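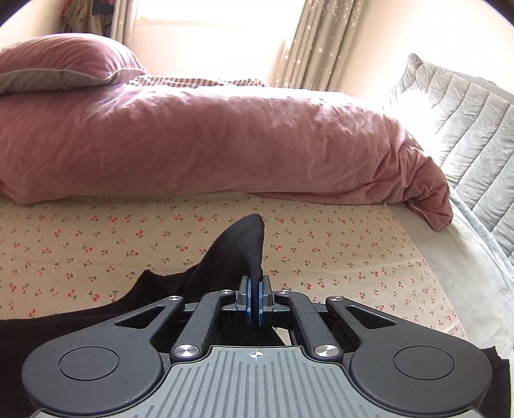
Cherry-print sheet and dusty-pink duvet.

Doravell Guest Stay Records: Data Card

Summary

The Doravell Guest Stay Records are a collection of 3891 anonymized booking and stay entries from three small hotels operated by Ornine. The collection supports research on length of stay, room preference and repeat visits at independent properties. It is maintained by Eftychia Karras and Peiyu Zou.

Contents

Each entry covers one completed stay. Fields include room type, number of nights, party size, booking channel, breakfast option and checkout hour. Guest names, payment details and street addresses were removed before the records left the hotels. Canceled bookings are not included.

The Wonham property contributes 2000 entries, more than either of the others. Users who compare properties should weight their results accordingly.

Housekeeping Notes

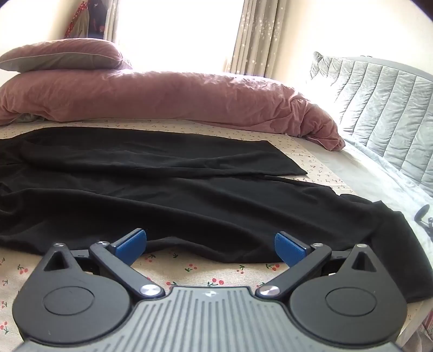 Housekeeping notes are stored in a separate file and joined to the stay records by entry number. The notes were typed by room staff and have been left in their original wording, apart from the removal of personal details. Bedding is recorded by pattern and main color — a cream floral sheet is entered as "floral, cream" — and a black garment lying on a bed is entered under "guest clothing" with its color only. Lost property claims are held by the hotels and are not part of this release.

Known Limitations

Checkout hours at the Gallagher property were entered by hand until June and contain gaps. Party size counts adults and children together. A further 800 entries were withheld from this release while their room codes are reviewed by Bhupendra Prajapati.

Terms of Use

The records may be used for teaching and noncommercial research. Users may not attempt to identify guests or staff. Published work should credit Ornine and name the release used.

Contact

Corrections should be addressed to Sarmīte Priedītis, Guest Records Office, Ornine.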